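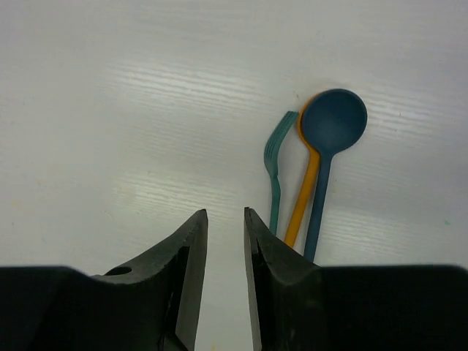

Don't buy the camera and the gripper separately, a reader commented under our arm roundup, you'll pay for the bracket twice and spend a month on the cable. Fair warning, and I half agree. We bought them together in the end. Cable was still a pain.

Ovadholm two-finger gripper, wrist camera bundle. Review

Posted 31 March 2024

Quick one, budget meeting got moved up. This covers the gripper and camera kit only. The arm is a Zaraddale, already on the books from last year, not reviewing it here.

What we need it for: picking and sorting small stuff off a flat table. Plastic cutlery mostly, kids' sizes, forks and spoons in bright colors. Sounds easy, isn't. Spoons nest. A blue bowl lies over an orange one and you get a sliver of orange rim to work with, and the fork next to them is so thin it barely counts as a target. If you are shopping for this kind of work, test on the thinnest thing you own before anything else. We tested on cups first. Waste of a week.

What we paid

Gripper with standard fingers: $1606
Camera, bracket and cable: $629
Spare finger sets: came to less than the shipping, order them with the main box

I had put down another $800 for setup and odds and ends (mounting plate, cable clips, someone's time). Went over. Mostly time. If you're writing the request now put setup on its own line, because once it's folded into "hardware" no one can find it and you get asked why the hardware went up.

Quote took ages. Espinoza, the reseller, was quicker than going direct, and they break the price out by part. Ask for that. The bundle price on its own tells you nothing when something needs replacing.

The gripper

Good. Two fingers, pointed enough at the tips to get down beside a handle. Dark gray outside, lighter on the inner faces. Opens and closes smoothly, repeats well, we did more than 800 cycles before touching a screw.

On single items it's great. Spoon by the neck, fork by the handle, fine. On items lying close together the width of the fingers starts to matter, you need room on both sides of the handle and often there isn't any. Where two handles touch up near the necks and spread apart lower down, go for the low end. Took us too long to write that into the pick rules.

Fingers are a wear part. Budget for them like printer ink. The manual is vague on how often to change them, so I put down 3 sets for the year and will adjust in December when the next request goes in.

The camera

Mixed. Mounted at the wrist so it sees what the fingers are about to do, which is what I wanted. Color is good. Teal, orange, navy all come out seperate with no fiddling. But the fingers and the gripper body take up a big piece of the bottom of the view. Ends of the handles go behind the right finger and you're guessing how long the thing is. We now take a look from higher up before coming in close. Adds time per pick. Not in the brochure.

Also glare. Our tabletop is pale and it throws back long whitish streaks. Didn't plan for that at all. A matte mat is cheap, put it on the list. Lights too if yours are right overhead. And wipe the table, specks and stains show up in the feed, and our first software settings thought a few of them were worth looking at.

Software

Works. Install was painless, the calibration page is badly written and the screenshots are from an older version. No yearly fee on the basic license, checked twice. The paid tier gets you logging, which we could use but can't justify yet.

What else we looked at

Tedum makes a suction version. Cheaper to run, probably fine for boxes. On a curved spoon bowl I wasn't convinced, and a fork has slots in it, so no. Their sales people were nice about it. If your parts are all flat lids get that one and save yourself the money.

A bigger gripper from Ovadholm was also on the quote. More grip, fatter fingers. Wrong direction for us.

Things I'd put in the request if I did it again

Gripper and camera as two lines, even if it ships as one box
Finger sets for a full year
Mat
Setup time, in hours, with a name against it
A spare cable. The cable is the weak spot, it rubs at the bracket
Some kind of return clause. Ours was short and it started on the ship date, not the day it got here

Would I buy it again

The gripper yes. Camera, yes but grudgingly, the price is high for what it is and the bracket should hold it a bit further out so the fingers don't eat the view. Ask if there's a longer bracket, I was told one is coming and no price given. If you can wait, wait for that.

Not for you if your items are always heaped in a bin. We work off an open table with a gap here and there and even so the tight groups are where it slows down. Try to get a loaner and run your own parts on it for a few days before you sign. Espinoza will do that, deposit needed, they dont advertise it.

Will add running costs once I have them from accounting. Comments open, tell me what you're paying for fingers.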